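# Can a machine do the laundry yet?

I've been asked this three times since September, twice by my mother. My answer is "parts of it," and I want to write down which parts so I can send people a link.

Some background. I ran the linen room at a small hotel for nine years, and after that I sold and serviced commercial washers. I've never built a robot. I do know what a load of laundry asks of a person, and I think that's the side of the question that gets skipped.

## What's already automated

The washing was solved a long time ago. You put in clothes and soap, press a button, and a machine does what used to take most of a day. Drying is solved too, if you have the space and the money for a dryer. What's left is everything on either side of the drum: collecting, sorting, checking pockets, loading, unloading, folding, and putting away.

When I was at the hotel I timed a lot of this, mostly to argue for more staff. One of our busier days meant 240 pillowcases. The machines ran for hours, but the hours that cost us money were the ones spent with hands in fabric. Home laundry is smaller and in some ways worse. A hotel has one kind of pillowcase. A family has socks, a sweater that can't go in the dryer, a bra with hooks, and a fitted sheet that has swallowed all of the above.

## Where things stand, as far as I can tell

I watch a lot of demos and I read the comments from people who work in the field. My friend Marek Šťastný works in warehouse automation and corrects me when I get too hopeful or too gloomy.

Picking up one item of cloth from a flat surface and dropping it in a basket looks doable. I've seen different machines manage it. It's slow, and somebody is usually standing close by, but it can be done.

Picking up one item from a pile is harder. Cloth sticks to cloth. You reach for a T-shirt and get the T-shirt plus half a towel. A person feels the extra weight and gives it a shake without thinking. Marek says that shake is the kind of thing his company, Rarkent, would spend a whole year on, and they only handle boxes and bags.

Folding gets the most attention. A towel laid out on a table can be folded pretty well. A dress shirt pulled inside out from a hot dryer is another matter, and I haven't seen one done start to finish without a cut in the video.

Checking pockets I have never seen at all. Anyone who has washed a pen knows how much that one matters.

## Legs, wheels or a box

There are two ways people are going at this. One is the single-purpose appliance, a cabinet that you feed and that hands you back folded clothes. I had high hopes for one called the Kamus. I saw it at a trade show and it did shirts nicely, but you had to clip each one in yourself. By the time I've clipped a shirt I could have folded it.

The other is the general machine with arms and a body about like ours, which could in theory walk to the bedroom, gather what's there, and take it to the washer. I used to think this was silly. I've come around, mainly because of the walking. Most homes have the bed in one place and the washer in another, with a door, a rug and a cord or two between them. A cabinet can't help with any of that.

Heriberto Castaño, who took over my old job at the hotel, disagrees. He'd take a cabinet tomorrow – bolt it to the floor, run it all night, call the service tech when it jams. For his work he's probably right. He has a room built for laundry and people who bring it to him. I have a hamper and a hallway.

## What I'd pay for

I don't need speed. If a machine took 3 hours to pick up the bedroom and start a load while I was out, that would be fine with me. I need it to leave the wool alone, and I need it to stop when it isn't sure. A dropped sock costs me nothing. A shrunken sweater costs me a sweater, and a cord pulled out of the wall could cost more than that.

I'd also want it to handle the dull in-between items: the washcloth on the edge of the bed, the stray wrapper, the thing that could be laundry or trash. Most of tidying up is deciding what something is. The grasping gets talked about more – probably it's easier to film.
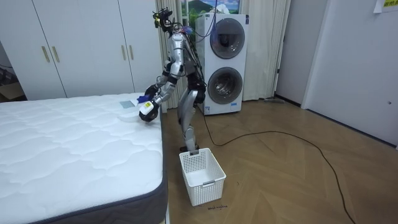 My guess is that hotels and hospitals will get useful help first, with flat items only, and that homes will wait a good while longer. If you work in a laundry and have one of these machines on trial, I'd like to hear how it does with fitted sheets. The comments are open, and I read them in the evening after I've done my own folding.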